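Ticket 2221 – Wasside tinted lash primer, shade looks orange after a few minutes
Opened by: Kadri Vaher
Date: 12/23/19
Status: Solved

First off, I love this primer! I've worn it since March and the hold is amazing. My new tube goes on a soft taupe, exactly like the old one, and then turns a rusty orange at the tips. It happens with every mascara I own.

Tried so far: a clean spoolie, one thin coat instead of two, and no eye cream the night before. No change with any of them. Batch number on the crimp is 97, and my old tube was batch 11.
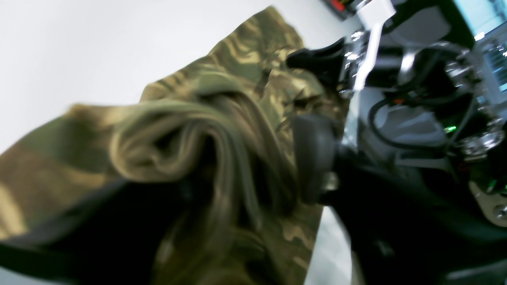 Laine Baranauskienė replied that batch 97 is fine and asked what I was using to take my makeup off. An oil cleanser can leave a film on the lashes, she said, and the tint goes warm on top of it. She wanted me to wash with a plain gel cleanser, wait 5 minutes and try again.

Update: it worked!! Taupe all the way to the tips, and it stayed that way for up to 11 hours. I had switched to the Hileo cleansing oil the same week I opened the tube – never would have put the two together. Keeping the oil for my lipstick, it's great at that. Please close the ticket, and thank you so much Laine!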